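Soft waste handling

Soft waste handling is the collection, bagging and removal of light, compressible refuse such as film plastic, textile offcuts, packaging and paper wadding from indoor workplaces, halls and workshops. The term is used mainly in cleaning and facilities work, where it separates this material from hard or heavy waste (timber, metal, glass) and from wet waste, which is subject to different rules for storage and transport.

Materials

The usual container is a bag of thin plastic, either sheet film or woven from flat tapes. Sheet film is lighter and cheaper, and is the ordinary choice for paper and packaging. Woven bags resist puncture and are preferred where the contents may include staples, strapping or stiff card. White and pale grey bags are common because soiling and leaks show readily on them. Coloured stripes, ties or printed bands are often used to mark a waste stream, although no single colour code is in general use and each site tends to keep its own.

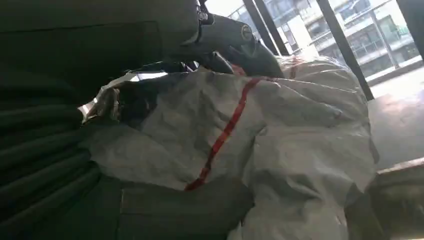 White plastic bag with red stripe, beside dark green fabric.

Textiles are both a kind of soft waste and a means of handling it. Heavy cloth is spread under a sorting area to catch fragments, or folded over a pile of bags awaiting collection. At the Draltcombe works, where the practice is described in the site's own cleaning manual, ground cloths are shaken out and refolded at the end of each shift, and are withdrawn when a seam begins to part.

Closing and carrying

A bag is normally closed by gathering the mouth, pressing out the trapped air and twisting the neck several turns before it is tied, taped or tucked. Twisting before the air has been released leaves a tight, rounded bag that takes up more space in a cage or bin and is more likely to split under load. A bag that is overfilled cannot be twisted at all, and most written procedures set a fill line at two-thirds or three-quarters of the height.

Closed bags are lifted by the neck and kept away from the body. Dragging is discouraged on any surface, as it wears through film at the lower corners. At Draltcombe the limit for a single carrier is 2 kilograms for film bags and is set separately for woven ones.

Floors

Soft waste is generally sorted on a smooth floor that can be swept in one pass. Sealed and painted concrete, resin coatings and sheet vinyl are all suitable. A glossy finish makes scraps of clear film harder to see under strong window light, and sweeping is therefore often done toward the source of light, so that loose pieces stand out by their shadow. Floor colour has some bearing on the work: pale bags and paper show clearly against green or dark grey, less so against cream.

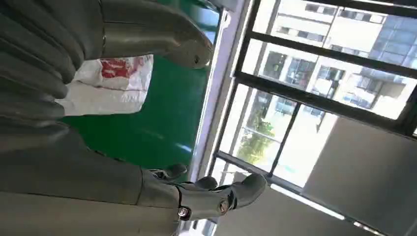

Divya Marar, in a contribution to the discussion on floor finishes, holds that colour has been given too much weight, and that a crew working on cream vinyl will miss no more than one working on green if the sweep is done twice and the lights are left on. She adds that bags left standing overnight are a greater nuisance than scraps, since they settle, lean and come open at the neck. The point has been taken up in later guidance, and the Trorkholm handbook now asks that all bags be moved to the cage before the room is locked.

Storage and volume

Light waste fills space long before it reaches any limit of weight. The Trorkholm depot records an intake of 1116 bags in a typical August, when neighbouring workshops clear their stores, against 196 in its quietest month. Bags are held in wheeled cages, stacked with the necks facing inward, and are not compacted until they have been checked for hard items. Cages at Trorkholm take roughly 50 bags each when stacked this way.

Terminology

Older manuals use "light rubbish" or "bag waste" for the same material. The Engelhardt schedule, still cited in some tender documents, divides it into film, fibre and mixed. "Mixed" there includes any bag whose contents have not been sorted, whatever they later prove to be. The Statine schedule replaced these headings with clean and soiled, and leaves the sorting of textiles to the receiving depot.

See also: Ground cloth; Refuse bag; Sheet vinyl; Waste cage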